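Documentation > Pince à main Misura > Guide de mise en service > 4. Préparer le poste de saisie

4. Préparer le poste de saisie

Cette section s'applique aux séances tenues hors atelier : salle de réunion, bureau, cuisine. Pour les postes fixes Brorkormont, suivre la section 5.

4.1 Avant d'allumer la pince

1. Demander l'accord du responsable de la salle et noter son nom sur la fiche de séance.
2. Fermer les documents confidentiels et éteindre les écrans de projection. La caméra de la pince est à très grand angle et enregistre bien au-delà de la table.
3. Vérifier que les deux patins sont bien emboîtés sur leur platine. Un patin qui tourne sous le pouce doit être remplacé.
4. Nettoyer l'objectif avec le chiffon fourni. Ne pas utiliser d'alcool.
5. Contrôler l'espace libre de la carte mémoire. Le voyant passe à l'orange dès que 80 % de la capacité est occupée.

ATTENTION : ne jamais laisser un récipient ouvert contenant un liquide au-dessus d'un câble ou d'un appareil sous tension.

4.2 Disposer les objets

6. Placer les objets à portée de bras, sans les aligner. Une table en usage normal convient mieux qu'une table rangée.
7. Respecter la masse maximale de 500 g par objet saisi, contenu compris.
8. Visser à fond les bouchons des bouteilles.
9. Laisser en place les équipements de la salle (téléphone, micros, câblage). Ils peuvent apparaître à l'enregistrement, mais ne doivent être ni saisis ni déplacés.

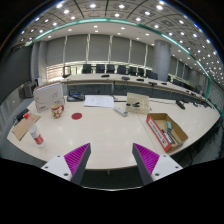 Figure 4-2. Pince ouverte au bord de la table. Bouteille et mug à gauche, carton ouvert à droite.

10. Se placer face au bord de la table, pince ouverte, les deux doigts visibles de part et d'autre de l'image. Tenir cette position avant le premier geste.

Remarque : les reflets des plafonniers sur un plateau brillant sont admis tant que le contour des objets reste lisible. Dans le cas contraire, baisser l'éclairage ou changer de côté.

4.3 Pendant la séance

11. Approcher l'objet lentement, fermer les doigts, soulever, reposer, rouvrir. Un seul objet par geste.
12. Ne pas parler de tiers ni lire de documents à voix haute : le son est enregistré.
13. Si une personne entre dans la salle, arrêter l'enregistrement. Reprendre avec son accord écrit ou après son départ.
14. En cas de chute d'un objet, terminer la prise et cocher « incident » sur la fiche. Ne pas effacer le fichier.

Le code 632 signale une perte de suivi de position. Revenir à la position de l'étape 10 et attendre le voyant vert.

4.4 Fin de séance

Remettre la salle dans son état initial. Transférer les fichiers sur le serveur Rätsep dans un délai de 7 jours, puis formater la carte. La fiche signée est conservée avec les fichiers.

Rédaction : Kaja Ozoliņš. Révision du 28 janvier 2019.

© Fastergate | Contact | Mentions légales | Haut de page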